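Open bins for glassware: am I the only one who doesn't get it?
Board: Lab Setup and Storage

tubular_bill
Posted August 4, 2018
We're getting our room at Colovance back in order and I've been told the new system for small glass is open-front parts bins. White plastic, lined up at the back of the bench against the wall. Tubes in one, beaker and stirring spatula in another, and so on. The argument is that you can see what you've got. I have my doubts. Clear glass in a white bin on a black bench is about the worst thing you could pick for seeing what you've got. 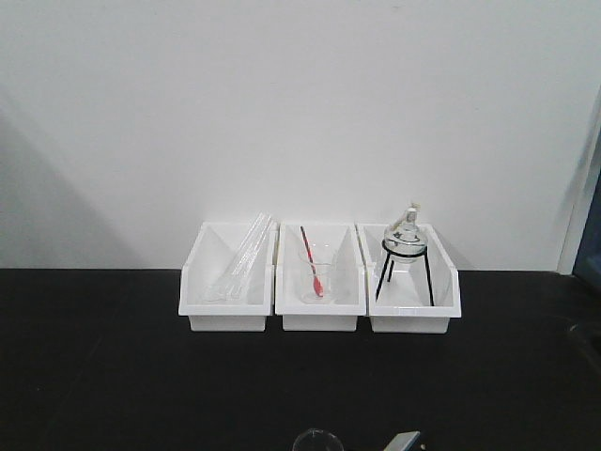 My other gripe is that the tubes end up lying on a slant with their ends leaning over the back. A parts bin is made for bolts. Bolts don't mind knocking into each other. I'd sooner have a proper rack and a drawer, but apparently racks take up room. So do bins, mate.

Anyone running bins for glass long term, and did the breakages go up or down? Real numbers please, I've had enough of the brochure.

quokka_bench
We've had them since April. Lost 2 tubes, both dropped on the way to the sink, so I can't blame the bins for either. I was dead against them too. Put a bit of dark foam in the bottom and you can see the glass fine.

tubular_bill
So the fix for the see-everything bin is to buy foam for it. Righto.

Long
Foam catches grit and you'll be washing that as well as the glassware. I'd leave it out and label the fronts. What's the rest of the room like? If you've got a cabinet the whole argument is a bit pointless.

tubular_bill
Fair question. The room is half the trouble. The far side has turned into the place where things get put "for now". Grating panels stacked on the vinyl, a carton on top of the grating, another little carton sitting on a steel enclosure with its lid open. Good pegboard on the desk too, with one row of little bits hanging on it.

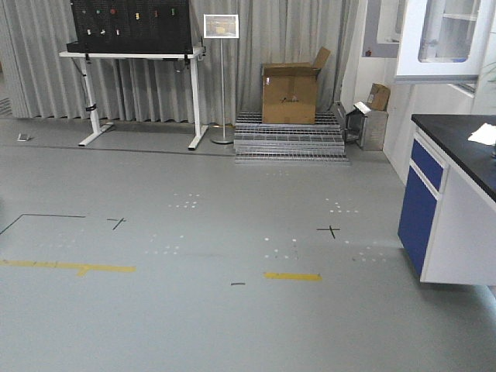 The curtain side, still to be sorted.

The quote from Zoretti for fitting out that wall came in at $1,515 and I can't see what we'd get for it that a free afternoon wouldn't fix. They want to sell us more bins, naturally.

quokka_bench
That wall cabinet with the glass door in the corner would do me. Glass you use once a month goes up there, daily stuff on the bench.

tubular_bill
Wall cabinet's too high for some of us and I don't love reaching overhead for beakers. The light grey one is a better bet. It has slotted rail up the inside so the shelf height is supposedly adjustable. I say supposedly. Every cabinet I've ever used with that rail has been adjusted exactly once, by whoever put it together, and then the spare clips vanish. 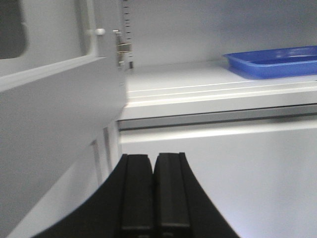 Apolinar Montes
You are being too hard on slotted rail. Ours gets moved whenever the tall bottles come in and it takes a few minutes. Tape the spare clips in a bag to the inside of the door. Where I agree with you is the bins. I would keep them for spatulas and stoppers and put anything with a rim on a shelf, upright, with a liner under it. We cut ours from a Feltex offcut.

Long
Disagree on the liner, same reason as the foam. Bare shelf, wipe it down.

tubular_bill
Apolinar, I'll try the bag, although I'd put money on the bag going missing too. Shelf for beakers makes sense to me. The 100 ml ones with a spout are the ones I worry about, the spout is always what gets chipped when they're jammed side by side. Cardboard boxes are no answer either. Once the flaps have been opened a few times they never sit flat and people just pile things on top.
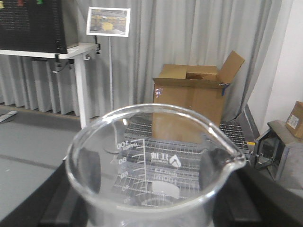

pipette_pam
Should beakers be nested if you're short on shelf? Only different sizes, and only if the small one lifts out without any tugging. Two of the same size will wedge, and that's how you end up with one in the bin.

quokka_bench
Seconding that. We had a 500 ml one stuck in its twin and it came out in pieces.

tubular_bill
Alright. Beakers upright in the grey cabinet, no nesting, spatulas can have a bin to themselves. Still not sold on the tubes in bins. I'll price a rack first, and if the boss wants to colour-code the labels he can do it himself.

quokka_bench
Post back when you've got the tubes sorted. My bet is you'll keep the bins.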